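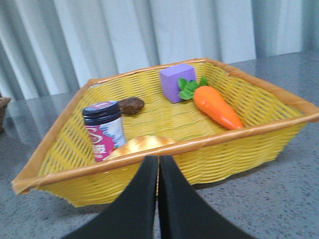 Elaine Meireles
The yellow basket has now been on the kitchen counter since April. It was meant to be for fruit.

Elaine Meireles
Current holdings include one toy carrot, one toy potato and a purple foam cube. Between them they contain no vitamins whatsoever.

Elaine Meireles
The carrot has better leaves than anything I've grown on the allotment at Plerkside. I try not to take it personally.

Elaine Meireles
Tin-yau Lu maintains the potato is "quite realistic". He says this as a man who once tried to peel it. He got 2 strokes in.

Elaine Meireles
The cube is from a set of 27. I have no idea where the others went and I've stopped lifting the sofa cushions to find out.

Elaine Meireles
And there's a little pot with a navy screw lid, which three separate people in this house have told me not to throw away. None of them will say why.

Elaine Meireles
I did try a proper system. Bought a toy box, put a label on it. The label is now in the toy box and the toys are in the basket.

Elaine Meireles
We had actual carrots for tea – they had to live in the fridge, obviously, as their place was taken.

Elaine Meireles
Anyway, if anyone local has a spare fruit bowl going, I'm after one. Must be too high-sided for a potato to get into.

November 30, 2020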